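Product Review: Gurnus 303 Shelf Scale for Stockrooms and Shared Kitchens
Reviewed by Elli Keskinen, Equipment Guidance Office

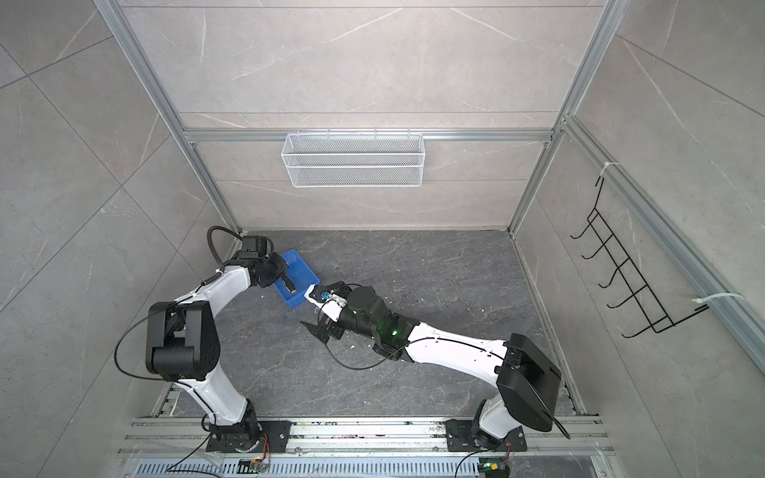
Is the Gurnus 303 accurate enough for everyday portioning and small parts counting?
For most work it is, provided the load stays above 15 grams. Under that weight the reading drifts, and a finer scale should be used.

Scope of this review

The Equipment Guidance Office reviews bench and shelf equipment at the request of member sites. The Gurnus 303 was requested by the Jivavar site, which needed one model that could serve both its teaching kitchen and its supply room. Two units were bought through the normal purchasing route and used in place of the older Nowakowski scales through the spring term. The maker had no part in the review.

Construction and setup

The scale has a low, flat body with a removable steel plate. The display is set into the front edge and tilts upward by a small amount. Staff of average height could read it without bending when the unit stood on a standard counter. On the upper shelf in the supply room the display was hard to read, and Jivavar moved that unit down after the first week.

Leveling is done by four screw feet. The bubble level is under the plate, so the plate must come off each time the scale is moved. This is a poor arrangement for a product sold as portable. The printed guide does not mention it until the section on cleaning.

Performance

Test weights were placed at the center and at each corner of the plate. Center readings agreed with the marked weights in every trial. Corner readings were low by up to 3 grams, and the difference was the same on both units. Users who weigh bulky items should take care to place them in the middle.

The counting mode asks the user to load a sample of parts, confirm the number, and then add the rest. It worked well with screws and washers. It worked less well with dried beans and pasta shapes, as one would expect from goods that vary in size. The tare function is quick and holds its value when the scale goes to sleep – a clear improvement over the Nowakowski model, which lost it.

Subbarao Murthy, supply lead at Jivavar, reported that the keys respond slowly to gloved fingers. The kitchen staff made the same remark. A firm press is needed, and the scale gives no sound to confirm it.

Power and care

The unit runs on a wall adapter or on a built-in battery. The maker states a life of 800 charging cycles, a figure this office was not in a position to test. The charging port sits at the rear with a rubber cover. One of the two covers came loose in November, well after the main trial had ended, and the dealer, Gonamari, replaced it without charge. The plate can be washed in a sink. The body should be wiped with a damp cloth only.

Recommendation

The Gurnus 303 is approved for general weighing and for counting parts of even size. It is not approved for spices, yeast, or any other item commonly measured in very small amounts. Sites that already own the Nowakowski scales need not replace them while they hold their calibration.

Orders should go through the usual equipment form. Please state whether the wall adapter is needed – it is listed separately and is left out unless requested.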